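Keys handed in at Verkcombe hall

Two bunches of keys still unclaimed after the Huvach swap day, 26th May. One has a dark car fob on it, the other is silver and brass coloured keys on a ring.
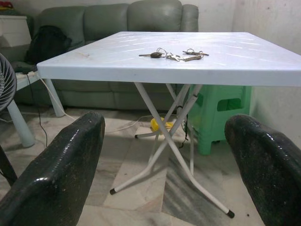 Mafalda Lobo is holding them til 7 June. After that they go to the Praven Road office. Bring the spare if you can, or describe a key she hasnt mentioned.

Swap day took £231, more than last year. Next one not fixed yet. Offers of tables to Maiara Trindade please.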